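Peltent Records Newsletter: April

The long-delayed second album by Prandine is out at last, and the shop has it on black vinyl, on CD and, for the people who keep asking, on cassette. It is called Jingate. The band recorded it over two winters in a former grain office outside town, and you can hear the room on most of it. The drums are big and a little boxy, the guitars sit further back than they did on the debut, and the singing is finally loud enough to follow.

Anyone who bought the first record for the fast songs should know that only 3 of the nine tracks on this one go above a jog. The opener takes almost two minutes to get to its riff. "Cao" closes side one and is the heaviest thing they have done, tuned low and played slowly, with a second bass part where the lead guitar would normally go. Side two is better paced. It has the single, which most of you will know by now from the college station, and a long instrumental that used to end their live set.

The vinyl was pressed in a run of 643 copies. We were given 41 of them, and several are already spoken for. If you put your name on the sheet by the register, your copy will be held for two weeks. After that it goes out on the floor. Price is the same as any other single LP. The cassette has one extra track, a rehearsal recording of "Salt Road" that cuts off before the last chorus. The CD has the same running order as the vinyl.

On the mastering: two customers brought back the debut last year with a rumble on side two, and asked whether this one has the same trouble. We played our store copy through twice on the shop turntable and once on a cheaper one and did not hear it. There is some surface noise in the quiet part before "Cao," which a wipe with a carbon brush mostly cleared up. If yours skips, bring it back with the receipt and we will swap it while we still have stock.

Prandine will play in the shop on Sunday at 4 p.m. It is free and all ages. They will do a short set at reduced volume, using the small amps, and will sign records at the counter afterward. The racks on the left side will be pushed back to make room, so used jazz and soundtracks will be hard to get at until closing. Please use the back lot for parking. The bakery needs its spaces on weekends.

Ngân Mạch, who runs the merch table for the band, will have shirts in sizes small through 3XL. There are two designs, the album cover on black and the old logo on gray. She takes cards and cash. The gray shirts are from the last tour and are marked down. She asked us to pass along the washing advice, as the ink on the new ones is thick and she has had a few come back to her cracked. Turn the shirt inside out, wash it cold with dark clothes, skip the fabric softener, and hang it up to dry. Leave it a full day before the first wash. Do not iron over the print.

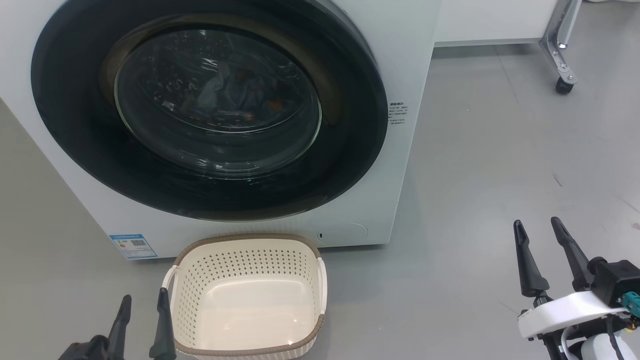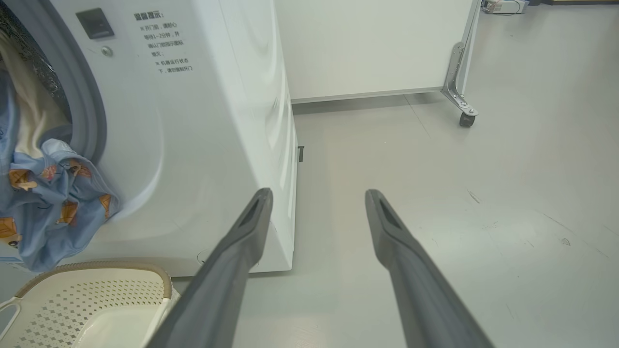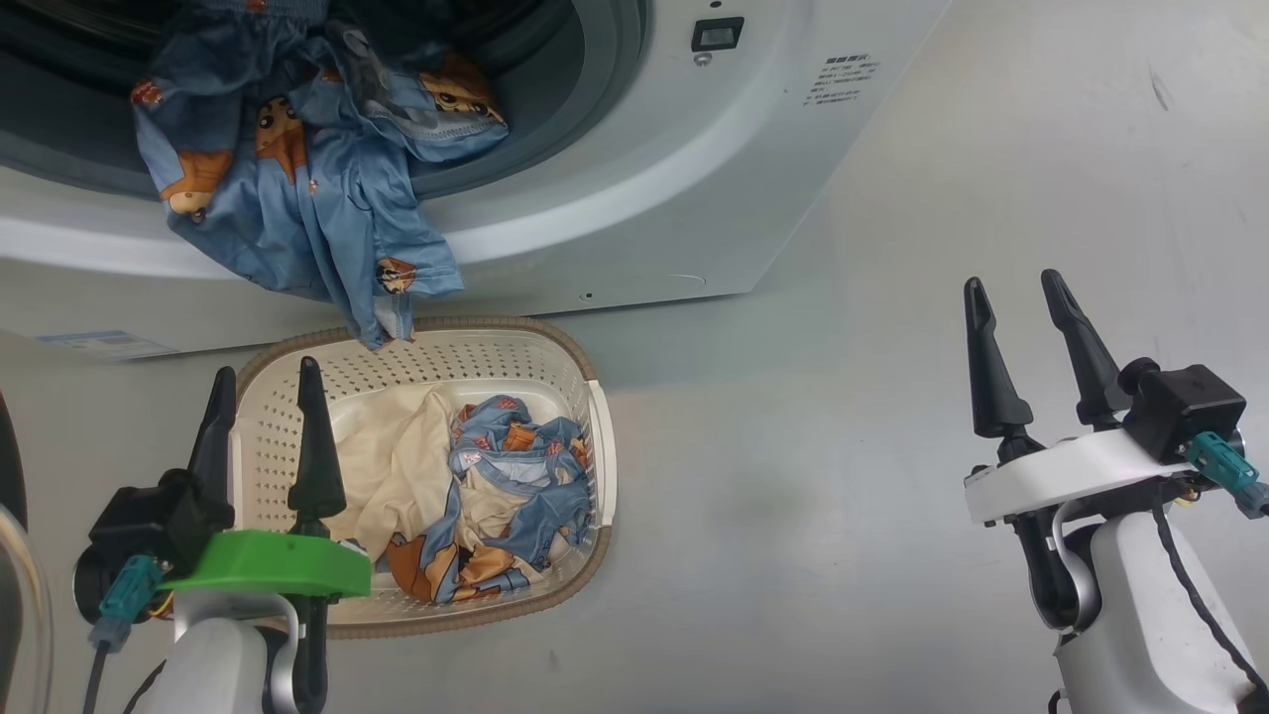
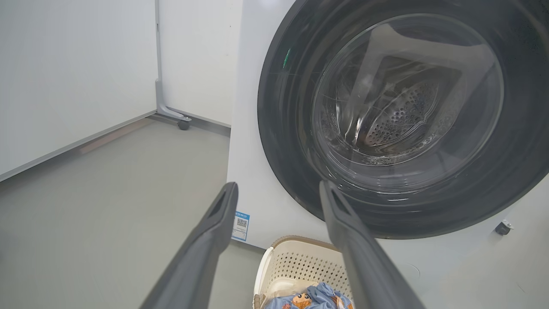 Used Metal and Hard Rock Bins

We bought a collection in March that came to 1,226 records, mostly hard rock and thrash from the eighties, and we are still cleaning and pricing it. A first batch goes out on Friday morning. Condition is good overall. The sleeves have some ring wear and a few have a previous owner's initials on the back in ballpoint, which is noted on the price sticker. The twelve-inch singles will be in their own crate under the window.

We will not be taking phone holds on this collection. Trade-in credit can be used on it as usual, and credit slips from last year are good through the end of summer.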